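How a Gripper Picks Up a Tube of Toothpaste

Print this page | E-mail to a friend
14 shares | 3 comments

Pick up a tube of toothpaste. You probably did it this morning without thinking. Your fingers closed, they stopped at the right moment, and the tube did not slip or squirt. Your hand did several jobs at once.

A gripper is a tool that does the holding part of that work. Some grippers sit on the end of a robot arm. Others have a handle, and a person carries them. At our workshop we build the second kind. We call our design Numo.

A Numo has two fingers. Each finger ends in a flat pad. Behind the pads are short bars called links. The links meet at pivots, which are places where one part can turn against another, like your elbow or the middle of a pair of scissors. When the links move, the pads come together or go apart.

Why use links at all? Think about a door. It swings on one hinge, so its edge travels in a curve and its face keeps changing direction. If a gripper's pads did that, they would touch a tube at a slant. With more links, joined in the right way, the pads can stay facing each other as they close. Flat pads press evenly, and an even press holds better.

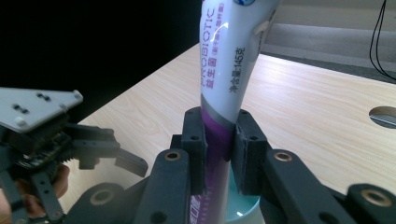

Masum Makers – Saturday Juniors, Gripper Group

A toothpaste tube is a good thing to practice on. It is soft, so it changes shape when you squeeze it. It is also shiny in places, and shiny things can be slippery. Stand it in a cup with the cap down, then bring one pad to each side and pinch near the middle.

Look at the joints of the gripper holding the tube and you will find rings the color of brass. These are bushings. A bushing is a small sleeve that fits inside a hole so that a pin can turn smoothly in it. Plastic rubbing on a pin wears away, and then the hole gets bigger and the finger starts to wobble. Our first set of links had no bushings. They lasted 6 weeks.

If you want to see how links work, you can make some at home. You need stiff cardboard, a hole punch and 4 paper fasteners. Cut two long strips and two short ones. Punch a hole near both ends of every strip. Join them in a rectangle, with the long strips across from each other. Now hold one short strip still and push the other one sideways. The shape leans over, but the short strips stay in line with each other – the same trick that keeps a pad straight.

Do not pull the fasteners too tight or nothing will turn. An adult should help with the cutting if the cardboard is thick.

Lefteris Andreadis runs the Wednesday building table, where you can try a cardboard gripper on real objects. It is for ages 8 and up. Bring a tube of something, with the cap on.

Comments (3)

Clostance: My son made the cardboard one. We used brads from the sewing box and they worked fine.

Xenos: what size hole punch

Lefteris Andreadis: The ordinary office kind, Xenos. Keep the holes away from the very end of the strip or they tear.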